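Clallbridge Homebrew Board > Bottles, Kegs and Bench Talk
Thread: White bench top, red specks, and I regret nothing

teslow_tom
Finally got the bench night going again this Sunday and I'm still buzzing! We had bottles on the white top from start to finish and it made me want to talk about work surfaces, because I know half of you are still on bare plywood or the kitchen counter. I love a white top. You see every drip the second it lands, so you wipe it, and the light bounces up through the glass when you're pouring. We did the brown bottles first, the ones with the orange flip tops.
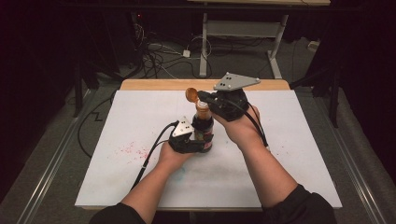 I'm a huge fan of a cap that stays on the bottle. Drop a crown on my floor and it's under the freezer until spring. Mine is a plain board on top of an old table, and it's been with me through 80 batches. Yes it's scuffed. Yes it has red on it. Has anyone got a favorite way to get red spots off white without dulling the finish?

Ahonen
Great to see you back at it, Tom! But I'm going to disagree on white. I had a white bench for one season and it looked dirty ten minutes after I cleaned it. Went to stainless and never looked back. Wipe, rinse, done.

For the spots, try baking soda and a damp rag first. Small circles, light pressure. If that does nothing, rubbing alcohol on a cotton pad.

hopyard_jo
Stainless is loud though!! Every bottle you set down goes CLANG. I brew in the room next to the baby so it's a no from me. White laminate all the way, with a bath towel under the rack.

What made the red? Cherry wheat stained mine so badly I gave up and put a cutting board over it.

teslow_tom
Could be anything, that top gets used for labels and sign painting too. I went back over it with a bright lamp and there's more than I remembered. The little red squiggles bug me less than the blue, which I have no memory of at all.

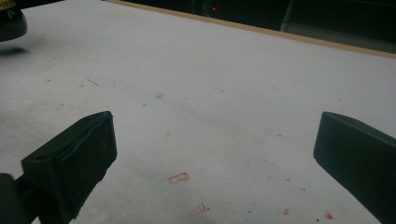
Tried the baking soda on a test patch at the back this morning and it took the gray haze off beautifully, so thank you Ahonen. Haven't gone after the colors yet. I do like that thin strip of tan wood along the edge, so I'm keeping the rag well wrung out near it.

Aidan Hennessy
Sign paint or marker, go for alcohol. Fruit, go for a peroxide paste, cover it with plastic wrap and leave it overnight. Test it somewhere hidden first. I redid a whole kitchen table this way for my sister in Skekbridge and she thought I'd bought her a new one — best compliment I've had all year.

I'm with Tom on white, by the way. Sediment, label scraps, a chipped lip, you spot them all.

Ahonen
You spot a chipped lip on stainless too, Aidan. You run your finger around it.

Aidan Hennessy
Remind me not to borrow your gloves.

hopyard_jo
Ha! OK, subject change. Tom, how was the foam? My last lot went up the neck every time I so much as looked at it. I've been chilling for 10 hours before I open one and it's still lively.

teslow_tom
Lively is a good word for it! I've got one with the head sitting right up in the neck, all little bubbles. I adore that color. Light amber against the dark glass, you can't beat it.
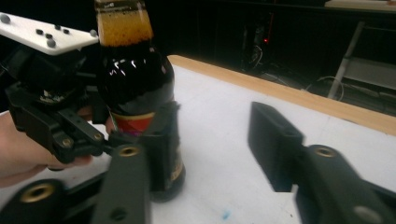 Foam in the neck, red and gold band on the bottle.

Ahonen
Now that I will happily agree on. Lovely color. Jo, stand yours upright in the fridge and give them a full day, and quit carrying them up the stairs in a tote bag.

hopyard_jo
The tote bag is a family tradition! But fine, a full day it is. Going to try the peroxide under my cutting board too, I'd love that corner back.

Aidan Hennessy
Use the 3 percent stuff from the drugstore, and mix it thick enough to stay put. Post a before and after if you can!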